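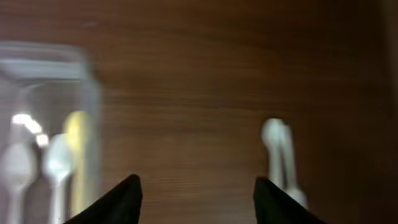
4.2 Contact with the container wall and late stop of the arm

The fault in this section was met during the cutlery task at the Todurham laboratory. In this task the arm must take plastic spoons from a table and put them upright in a clear container. The task was chosen as an easy one. The objects are light, the table is flat, and the operator can see the whole work area from the desk. For this reason we had set the force limit by hand in the first weeks of the project and did not look at it again. We describe the fault in detail, as we believe that other groups who use a similar arrangement can meet it without noticing.

The first time it was noticed was on 20/08/2018. The arm came down beside the container with the fingers open, and one fingertip touched the upper rim. The arm should have stopped at this contact. It continued downward instead, the container tilted, and the spoons inside it slid to one side. The operator pressed the red button and the arm stopped at once. No person was near the arm and nothing was broken except the rim, which had a small crack. The container was replaced with another of the same type and the work was continued on the same day. In our opinion today this was a wrong decision. The run should have been kept aside and the log read before the arm was moved again.

When the older logs were read in November, we found that the same contact had happened in more than 10 runs before it was reported. In most of them the spoon was still placed correctly, and the run was marked as a success. The operators had seen the container move a little and had moved it back by hand between the runs. This was allowed by our rules at that time. The success mark depended only on the place of the spoon at the end of the run, so a hard contact on the way was not counted against it.

Two causes were found, and each of them can make the other one worse.

The first cause is in the perception. The position of the container is estimated by the Wogan tracker from the wrist camera view. Wogan finds the upper edge of the container and fits a rectangle to it. With colored or white containers the edge is clear. With a transparent container most of what the camera receives comes from the table behind the wall, and the tracker must depend on the rim and on reflections. Fig. 2 gives a typical view from this task. The rim and the right wall are visible only as pale, hazy bands on the brown wood, and the motion blur makes these bands wide. There is also a bright reflection on the wall at the upper left of the container. The spoons are much easier to find than the container which holds them. The pale yellow spoon, for example, stands close to the right wall and has better contrast than the wall itself.

In such a view Wogan often selected a line that was not the rim. When the logs were played back, the selected line was sometimes the border of a reflection and sometimes the handle of a spoon near the wall. The estimated wall was then too far to the inside, and the free space beside the container looked larger than it was. The planner accepted this free space and sent the finger into it. The error was small in most runs, and it became important only when spoons on the table stood or leaned close to the container, where the planner had little space to choose from.

We should add that the confidence value of the tracker did not help. It stayed high in almost all of the bad runs. The value describes how straight the selected line is, and the handle of a spoon is a very straight line. We had read the value as if it described how probable it is that the line belongs to the container. The manual of the tracker does not say this, and the mistake was ours.

The second cause is in the stop itself. The gripper is a Skusier model with a contact sensor at the base of each finger. When the sensor value goes over the limit, a stop message is sent to the arm controller. The message goes through the same queue as the camera images. During slow motion the queue is almost empty and the message arrives in good time. During fast motion the recorder asks for more images, the queue becomes long, and the stop message must wait behind them. The arm therefore reacted late exactly when it was moving fast, and this is the case where an early reaction is needed most.

This second cause had been hidden by our own acceptance test. In the test, a person held a foam block under the open fingers and the arm was moved down onto it at low speed. The arm stopped every time. The recorder was switched off during the test to save disk space. So the test was done without the load which creates the delay, and it was done at a speed which is never used in the task. The test form had no line for speed and no line for the recorder, and the person who signed it could not know that these conditions were important.

To separate the two causes we repeated the task at the Judville workshop, where an arm of the same type is installed behind a fence. Four conditions were compared: a clear container and a white container, each with the recorder on and with the recorder off. The same spoons and the same start positions were used in all conditions. With the white container no hard contact was seen in either recorder condition. With the clear container and the recorder off, the finger still touched the rim in some runs, but the arm stopped before the container tilted. With the clear container and the recorder on, the behavior from Todurham came back, and in the worst run the container was pushed over.

From this comparison we understand that the perception error brings the finger to the wall, and the late stop turns a light touch into a push. If only the tracker had been corrected, the late stop would have remained in the system until some other object was touched. In a task with plastic spoons the damage is a cracked rim. In a task where a person gives an object to the robot by hand, the same delay could cause an injury. For this reason we treat the second cause as the more serious one, although the first cause was found earlier and took more of our time.

The following changes were made. The stop signal was moved out of the message queue and is now connected by its own wire to the stop input of the arm controller. It does not pass through any software which also handles images. The speed of the downward motion near the container was reduced, and the arm now waits for a short moment above the work area before it goes down, so that Wogan can use a view with less blur. The tracker was changed so that lines which belong to a detected spoon are removed before the rectangle is fitted. A strip of matte tape was tested on the rim as well. It worked well, but the tape changes the object, and we did not keep it for the main experiments.

The rules for the operators were also changed. If the container has moved during a run, the operator does not put it back before the run is marked. Any contact with the container is written down as a separate event, also when the spoon is placed correctly. The acceptance test is now done at the highest speed of the task and with the recorder on, and both conditions are written on the form.

After these changes the Judville comparison was repeated with the clear container. Light touches on the rim were still seen, mostly in runs where spoons outside the container were close together beside it and the fingers had to open near the wall. In all of them the arm stopped before the container tilted. We do not claim that the perception problem is solved. The reflection on the wall depends on the ceiling lamps, and when one lamp was switched off the tracker again selected a wrong line in several runs. A depth sensor was considered, but the one available to us returned no usable values on the clear wall.

A limit of this analysis is that the older logs do not contain the time when the sensor value was read, only the time when the message arrived. The length of the delay in the early runs can therefore not be given. We can say only that the order of the messages fits the explanation above, and that the same order was seen at Judville when the delay was measured directly. The logs of the present version contain both times.

The results in the remaining part of Section 4 use only runs recorded after the stop wire was installed. The earlier runs were removed from the success rates, including those in which no contact was found. Their logs are kept together with the operator notes and can be requested from the Todurham group.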